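Plalletura 影片资料馆 修复与放映工作组
一月例会会议纪要

时间：14:00 开始，17:20 结束
地点：二楼会议室
主持：Ravindran Varghese
出席：Ravindran Varghese、Priya Begay、Wanda Villanueva、Birdie Wojcik、Xinyi Tang
记录：Xinyi Tang
缺席：无
上次纪要：无修改，通过。

一、遗留事项

1.1 故事片《Zorus》的权利文件。Priya Begay 报告，制片方继承人签署的授权书扫描件已经收到，原件尚在邮寄途中。授权范围包括修复、馆内放映和以研究为目的的数字拷贝，不包括流媒体和实体光盘。片头曲的词曲权利另属一家音乐出版社，对方回信称需要先核对当年的合同，未给出时限。会议决定在得到答复之前不制作任何可以外借的拷贝，馆内放映照常准备。

1.2 Gindier 冲印所的报价。第二版报价已到，与第一版相比，扫描单价未变，湿片门扫描由可选项改为必选项，声音转录拆成单独一行。Ravindran Varghese 指出拆分之后声音部分的价格高于第一版中隐含的价格，要求 Priya Begay 去信询问差额来自哪里。信中同时确认扫描文件交付格式为 16 位 DPX 序列，每本一个文件夹，附校验和，帧号从片头引带的起始标记算起。

1.3 库房湿度记录仪更换。已完成。旧记录仪的数据导出后存入共享盘的“环境”文件夹。Birdie Wojcik 提醒，新旧两台仪器并行记录期间读数不一致，新仪器偏高，引用旧数据时应注明仪器型号。

1.4 上次会议要求补登的片盒标签，Wanda Villanueva 已补完第一至第四本，第五本片盒外的手写文字与片头字样不符，放到第二项一并讨论。

二、《Zorus》现存素材核对

2.1 Wanda Villanueva 宣读素材清单。现存三套：
A 套，原底片，缺第三本，第五本片尾有剪短痕迹；
B 套，发行拷贝，五本齐全，染料褪色明显，整体偏品红；
C 套，混录磁性声带，缺第一本，其余各本有轻度醋酸气味。
三套素材的编号沿用入库时的做法，不重新编号。

2.2 第五本片盒外写的是“六本完”，而影片片头引带、发行拷贝和当年的审查登记卡均为五本。Birdie Wojcik 认为可能是试映版的片盒被挪用，试映版据登记卡所记比公映版长，怪兽在水坝现身之前多一段测量队的戏。馆藏中没有发现该段画面。会议同意在编目记录的附注字段中写入片盒文字原文，不作推断；试映版的线索另建一条研究备忘，由 Birdie Wojcik 维护。

2.3 A 套第三本缺失，只能以 B 套第三本补足。Wanda Villanueva 已在检片台上逐格检查 B 套第三本，登记可见损伤 2571 格，按 24 格每秒折算为一分四十七秒。损伤类型以乳剂面纵向划伤为主，集中在换本标记之前；另有齿孔撕裂后用胶带修补的若干处，胶带老化，边缘渗胶。清单中每一条都记有起止格号、损伤面（片基或乳剂）和严重程度，严重程度分轻、中、重。

2.4 Ravindran Varghese 询问“中”与“重”的界线。Wanda Villanueva 答复，以划伤是否穿透到染料层、是否造成画面信息丢失为准。划伤在片基面的一律不列为“重”，湿片门可以填平。会议认可这一标准，要求写进清单的第一页，今后其他影片的损伤登记照此执行。

2.5 齿孔撕裂处的旧胶带是否在扫描前去除，讨论较久。Wanda Villanueva 主张全部去除并重新接补。Birdie Wojcik 主张只处理会影响过机的几处，保留其余旧接补作为拷贝流通史的痕迹。最后的处理方式为：去除之前逐处拍照，照片编号与格号对应；渗胶已经污染画面区域的去除，仅在齿孔边缘且能稳定过机的保留。由 Wanda Villanueva 执行，Gindier 派人到馆时复核。

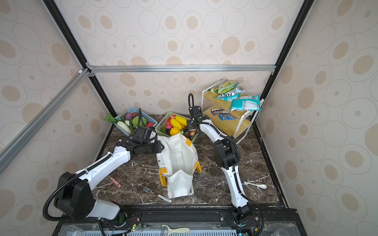 图1 前沿导轨上的两台机械臂

三、扫描与画面修复方案

3.1 测试段。从 A 套第二本截取 600 英尺作为测试段，折合 9600 格，六分四十秒。选这一段有三点考虑：含有日景外景、夜景棚拍和一组光学叠印镜头；接头完整；不含缺失部分。测试段先在 Gindier 做一次干片门扫描和一次湿片门扫描，两次使用同一光源设置，不做任何自动除尘。

3.2 分辨率。Ravindran Varghese 建议全片按 4K 扫描。Priya Begay 问 A 套和 B 套是否需要同一分辨率，B 套作为发行拷贝，经过中间正片和中间底片两次翻印，实际解像力达不到 4K。Wanda Villanueva 的意见是仍按 4K，理由是两套素材混剪时避免一次缩放。会议同意统一为 4K，全画幅扫描，包括齿孔，画格边缘不裁切，画幅比在后期再定。

3.3 画幅比。登记卡写 1.37:1，B 套片头引带上用铅笔写有遮幅字样，应为某家影院自行标注。A 套片格内上下均有有效画面，怪兽模型镜头的下沿在部分片格中露出支撑的横杆，遮幅后恰好不可见。Birdie Wojcik 据此提出，摄影师在取景时可能已经考虑遮幅放映。Ravindran Varghese 要求查当年的摄影报表，如查不到，则按登记卡执行，横杆保留，不用数字手段抹除。

3.4 特技镜头的处理原则。全片共有三种特技：缩微模型、皮套演员、光学叠印。下列各点在讨论后形成一致意见：
（1）模型上的吊线，在当年放映拷贝的反差下可见与否，以 B 套为参照。B 套中可见的一律保留，A 套扫描后新显露的，可以通过调整暗部密度使其回到 B 套的水平，不做描除。
（2）叠印镜头周围的遮片边缘、颗粒突增，属于原有光学工艺，保留。
（3）叠印时带入的灰尘，如果印在中间片上、在 A 套中已是画面的一部分，保留；如果附着在 A 套表面，去除。两者的区分方法是看尘点是白是黑，以及是否在干湿两次扫描中都出现。
（4）皮套背部拉链在水坝一段露出，不处理。
（5）不做帧间插值稳定。只修正由于齿孔收缩造成的垂直跳动，幅度阈值由测试段得出。

3.5 自动除尘。Gindier 的报价默认包含一遍自动除尘。Wanda Villanueva 反对在模型镜头上使用自动除尘，雨景、火花和爆破碎屑会被识别为灰尘。会议决定自动除尘一项从报价中剔除，改为人工标注镜头清单后分镜头处理，雨景和爆破镜头全部手工。Priya Begay 需在去信中一并说明，并请对方重新计算工时。

3.6 第三本缺失部分的素材切换。第三本来自 B 套，与前后两本相比颗粒更粗、反差更高、左右边缘有印片机造成的不均匀。Ravindran Varghese 提出是否给 A 套加颗粒使其接近 B 套，其余与会者均不赞成。处理方式为仅匹配平均密度和白点，颗粒不做匹配，在修复说明字幕中写明第三本来源。字幕放在片尾之后，黑底白字，不配音乐。

3.7 文件存储。原始 DPX 序列写两份 LTO，一份存本馆，一份存异地。工作文件存磁盘阵列，项目结束后保留到下一财政年度末。Xinyi Tang 提出校验和应在写带之前和写带之后各算一次，并把结果作为文本文件随带保存。同意。

四、配光

4.1 参照。全片没有留下配光单，摄影师本人参与过的最后一份拷贝也未找到。可用的参照为 B 套、当年的彩色剧照一组以及导演助理的笔记。剧照为另一种胶片拍摄，色彩只供参考服装和布景的固有色，不作为白平衡依据。

4.2 B 套褪色的还原。青染料损失最大，黄染料次之。Wanda Villanueva 已经在片尾引带的灰级条上取得密度读数，可据此估算每层的损失量。灰级条只存在于第五本，第三本与第五本是否同一批正片尚不能确定，片边码已抄录，待查。 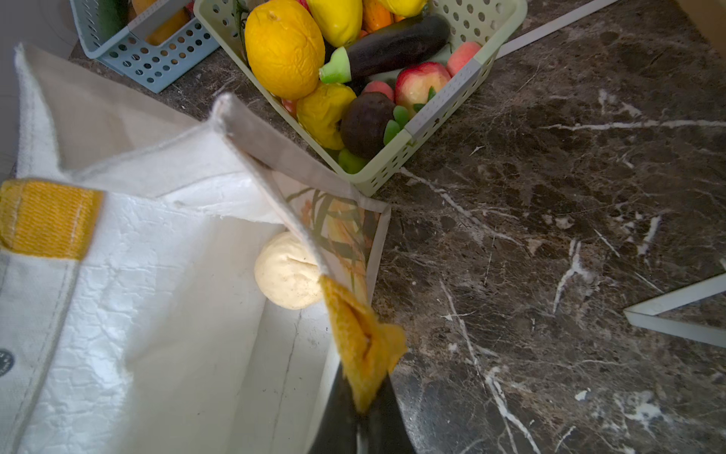

4.3 高光部分的分离。A 套底片偏厚，扫描后高光压缩，白色物体之间的层次容易丢失，影片中医院一段（白墙、白床单、白色工作服）和雪地一段受影响最大。Wanda Villanueva 提出在配光室的监视器上设一个检查条件：相邻的两种近白色，在规定亮度下必须能够辨认出边界。她举的参照是白色编织提包里放着一个浅米色的圆形馒头状东西，提包的面料皱而略带光泽，里面的圆物表面略有斑点，顶上有一道小褶，两者亮度接近，靠色相和质感分开；配光时如果把高光一律推到中性白，包口那道浅米色的包边也会跟着并进袋身。会议同意将此条件写入配光说明，检查时使用的监视器需先行校准，环境光按放映室标准设置，不得在开着顶灯的办公室里判断高光。

4.4 夜景。影片中夜景有两种拍法，一种为棚内布光，一种为日拍夜。日拍夜镜头在 B 套中已严重偏品红，原来的蓝调只能从导演助理笔记中得知，笔记原文为“比二号镜头再冷一点”，二号镜头指哪一个镜头不明。Birdie Wojcik 查对分镜头表后认为是码头远景，但该镜头在公映版中已剪去。目前的处理是先给出两版配光供比较，一版按照同一摄影师同时期影片的惯例，一版偏保守，只还原到中性后略加冷。两版在放映厅看过之后再定。

4.5 怪兽皮套的颜色。长期以来各种文字材料对皮套颜色说法不一，有墨绿、灰褐和深紫三种。剧照中皮套呈墨绿，B 套呈紫褐。Birdie Wojcik 曾联系过皮套制作者的家属，对方保存有一小块剩余乳胶，表面涂料已经部分剥落，肉眼看为带灰的绿色。该样本不外借，只同意到场测量。会议批准由 Birdie Wojcik 带分光测色仪前往，测量三个点以上，记录光源和测量角度。测量结果只用来排除明显错误的方向，不把样本的读数直接套用到画面上。

4.6 配光签字。第一轮由 Wanda Villanueva 签字，第二轮由 Ravindran Varghese 与 Birdie Wojcik 共同签字。意见不一致时，以 B 套与文字材料共同支持的一方为准，两者都没有支持的，取改动较小的一版。

五、声音

5.1 C 套磁性声带缺第一本，第一本只能取自 B 套的光学声带。光学声带为变积式，高频截止较低，片头曲部分有可闻的交叉调制失真。其余四本以 C 套为主，光学声带作为核对。

5.2 醋酸气味。Priya Begay 询问 C 套是否需要隔离。Wanda Villanueva 已用酸度试纸测过，尚在可以转录的范围，但必须尽早转录，转录后入冷库单独存放，不与其他醋酸片基同柜。片盒更换为带通气孔的类型，原盒清洁后另存。

5.3 转录参数：96 千赫，24 比特，不做降噪，不做限幅，每本开始和结束各多录一段空带底噪，供后期采样。磁头方位角逐本调整并记录数值。

5.4 怪兽吼声。Birdie Wojcik 在比较 C 套第四本与 B 套第四本时发现，同一处吼声在两套中的长度不同，C 套的尾音更长，B 套在换场处淡出。据此可以判断 C 套在某个阶段早于最后的混录定版，也可能是光学转印时由操作员手动收掉。Ravindran Varghese 主张以公映时观众听到的为准，即按 B 套淡出。Birdie Wojcik 要求保留 C 套尾音作为附件存档。两点均通过。

5.5 第二本中段有一处对白口型不同步，A 套画面与 C 套声音相差数格，而 B 套本身也不同步，相差的格数相同。可以认定为原片制作时即有的误差，不修正。

5.6 降噪上限。光学声带部分的降噪以不影响环境声为限，雨声和海浪声不得出现抽吸感。最终听审在 Delacroix 厅进行，不用耳机判断。

六、Delacroix 厅放映准备

6.1 座位与视线。Delacroix 厅现有座位 197 个，最前排视角偏大，模型镜头中的低机位构图在前排观看时垂直变形明显。Priya Begay 建议首映场不售前排。Ravindran Varghese 同意，前排在首映场留空，后续场次照常开放。

6.2 放映机。35 毫米放映机两台，左机片门压板上次保养后压力偏大，Wanda Villanueva 用废片试机，未见新增划伤，但片边有轻微压痕。在重新调整之前左机不放映馆藏拷贝。B 套拷贝本次不上机放映，仅作参照。数字放映机灯泡余量充足，亮度偏离标准值，需在听审前重新测量银幕中心和四角。

6.3 银幕幕幅。遮幅与 1.37:1 之间切换时，左侧幕边电机有停顿，已报修。如在首映前未能修好，则全场固定为 1.37:1，正片前的短片改选相同画幅比的作品。

6.4 加映。首映当晚正片前加映一部短片，候选两部。一部为同一模型师参与的工业宣传短片，拍水泥厂的缩微沙盘；一部为木偶动画。Birdie Wojcik 倾向前者，能看到同一套沙盘在正片中被怪兽踩坏之前的样子。两部片长相近，权利状况均清楚。表决结果，加映水泥厂一片。

6.5 映后。映后安排 Birdie Wojcik 作修复情况说明，时长控制在二十分钟内，放 A 套与 B 套同一镜头的左右对比，不放修复前后的划像对比。Priya Begay 负责准备素材，文件命名须与 DPX 帧号一致，以便回答提问时能够查到原始格号。

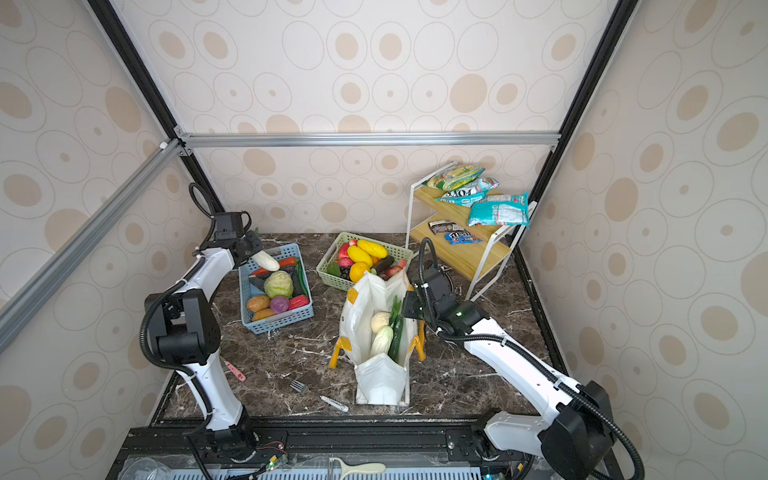

Birdie Wojcik 表示对比镜头不宜全部选自水坝一段，那一段 B 套褪色较轻，容易让人以为拷贝的状况比实际好，至少应有一个选自码头，一个选自医院；另外说明中应当讲清第三本的来源，不要留到片尾字幕才出现。Ravindran Varghese 同意增加，Priya Begay 记下镜头号，待扫描完成后核对是否可用。

6.6 字幕。原片对白中有两段外语，公映时未配字幕。审查登记卡附有译文，但译文与对白不完全对应，第二段译文略去了关于怪兽来源的一句。会议讨论是否补译。Wanda Villanueva 倾向于维持原状，Priya Begay 认为应在放映说明中印出完整译文，银幕上不加。采用后者。译文由 Xinyi Tang 重新听写并翻译，听写稿与登记卡译文并排列出，不一致处标出。

6.7 放映说明单。单页双面，正面为演职员表和版本信息，背面为修复说明和外语对白译文。演职员表以片头字幕为准，片头未署名而有文献依据者放入方括号。皮套演员片头未署名，三份文献给出两个不同的姓名，均列出并注明出处。

七、编目与文献

7.1 《Zorus》的片名写法。馆藏记录中现有三种写法：片头美术字全部大写；海报首字母大写；登记卡用译名。编目以片头为准，其余列为别名。检索系统对大小写不敏感，不影响检索，但导出到外部目录时区分大小写，须在导出前统一。

7.2 评论剪报。Xinyi Tang 报告，剪报夹中与本片有关的报刊评论已经扫描，字迹清楚，少数缺出处。早期评论多集中在模型与布景上，对剧情着墨很少。其中一篇提到映前加映的新闻片，可据以推断首轮放映的影院。缺出处的剪报先按纸张和字体归入疑似报刊，字段标问号，不进入公开目录。

7.3 海报。现存海报两种，一种为横版，怪兽画成与影片中完全不同的形象，有翼；一种为竖版，形象与影片一致。横版应为拍摄之前绘制。两种均有折痕，横版右下角缺损，不做补绘，装裱时衬无酸纸。

7.4 口述资料。Birdie Wojcik 已完成对当年场记的访谈录音，录音时长较长，尚未誊写。受访者对拍摄顺序的回忆与摄影报表残页不一致，誊写稿中两者并存，不作更正。受访者要求其中一段不公开，已在录音文件元数据中标注限制。

7.5 字段规范。Xinyi Tang 提出在编目模板中增加“素材代际”字段，取值限于原底片、中间正片、中间底片、发行拷贝、不明五项。Wanda Villanueva 要求增加“片边码”字段，可重复。两项均通过，旧记录不强制补填，遇到调片时顺便补上。

7.6 对外查询。近期收到关于本片是否存在“完整版”的来信较多，多数引用同一篇网络文章，该文将试映版与外销版混为一谈。会议决定统一回复，文字由 Priya Begay 起草，只陈述馆藏素材情况，对试映版去向不表态。

八、预算与进度

8.1 由于湿片门和声音两项变动，整个项目的预算须待 Gindier 回信后重新计算，本次不表决总额。测试段费用单独列支，已在上次会议批准，可以先行发送。

8.2 运输。测试段由馆内人员随车送至 Gindier，途中保持恒温箱关闭，到达后静置至室温再开盒。A 套其余各本在测试段验收之前不出库。

8.3 进度安排如下：
（1）测试段干湿两次扫描完成并回馆检查；
（2）C 套声带转录，与（1）同时进行；
（3）旧接补处理及逐处拍照；
（4）A 套其余各本与 B 套第三本扫描；
（5）画面修复、第一轮配光；
（6）Delacroix 厅第一次试看，确定夜景配光版本；
（7）第二轮配光、声音听审；
（8）制作放映用 DCP，写带归档。
各阶段完成日期待测试段回馆后填写。Ravindran Varghese 强调第（6）步不可省略，也不可以用配光室试看代替。

8.4 风险。讨论中提到的风险为：C 套继续劣化；A 套第五本片尾剪短部分在 B 套中也可能不完整；音乐权利未清。第二项由 Wanda Villanueva 在两套第五本之间逐格比对，结果下次会议报告。

九、待办事项

Priya Begay：致信 Gindier，内容包括声音差额、剔除自动除尘、确认交付格式与帧号起点；跟进音乐出版社；起草对外统一回复；准备映后对比素材。
Wanda Villanueva：修订损伤清单首页的分级标准；旧接补处理；左机片门压板调整；比对 A 套与 B 套第五本；核查第三本与第五本片边码。
Birdie Wojcik：皮套样本测色；试映版研究备忘；访谈誊写；查找摄影报表。
Ravindran Varghese：联系幕边电机维修；安排 Delacroix 厅银幕亮度测量；审阅配光说明草稿。
Xinyi Tang：外语对白听写及翻译；编目模板修改；剪报出处核对；本纪要分发。

十、其他

10.1 冷库门禁卡更换，旧卡在月底失效，各人到前台换领。

10.2 检片台左侧灯箱亮度下降，更换灯管前登记损伤请使用右侧灯箱。

10.3 下次会议议程除本纪要所列事项外，增加一项：木偶动画短片的保存状况。该片本次未入选加映，但片盒内有霉味，需要开盒检查。

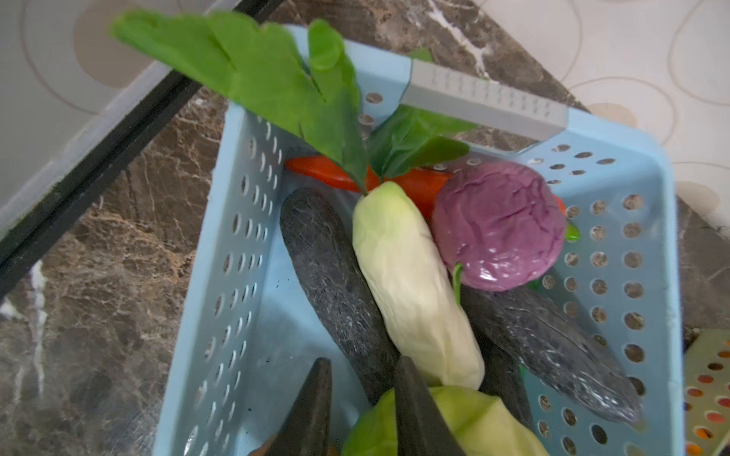 Xinyi Tang

记录附注。以下几点在会上提到但未形成决定，会后征得各人同意后记入。

关于 3.3，摄影报表残页现存于文献库，与访谈中提到的不是同一批。残页上没有画幅比栏目，有镜头焦距和光圈。若以焦距和布景尺寸反推取景范围，需要布景平面图，平面图是否存在尚不清楚。Birdie Wojcik 认为值得一试，Ravindran Varghese 未表示反对，未列入待办。

关于 3.4（1），会上对“B 套中可见”的判断方式没有细说。我整理记录时询问 Wanda Villanueva，她的说法是以 B 套直接在检片台上目视为准，不以 B 套扫描后的文件为准，因为扫描文件的反差可以随意调整。此条如无异议，下次会议确认后补入正文。

关于 4.5，测色仪目前借出在外，归还之前无法安排行程。Birdie Wojcik 已发邮件催问。

关于 5.4，C 套尾音存档时的文件名暂定为本号加“尾音”，不与正式声轨放在同一文件夹。

关于 6.6，第二段外语对白背景声较大，从光学声带听写有两处词听不清，需要等 C 套转录后再听。登记卡译文在这两处恰好也略去，不能互证。如转录后仍听不清，译文中以省略号表示。

关于 7.2，提到新闻片的那篇评论没有给出新闻片的期号，只写了内容为一座桥梁通车。已在新闻片目录中检索，符合描述的有数期，暂不能确定。

纪要草稿已于会后发至各出席人，修改意见请直接标在共享文件中，不另发邮件。与格号、片边码、密度读数有关的修改，请同时注明读数人。

附件：
附件一 《Zorus》B 套第三本损伤清单
附件二 Gindier 第二版报价
附件三 测试段镜头表
附件四 编目模板修改对照

主持人核签：Ravindran Varghese
记录：Xinyi Tang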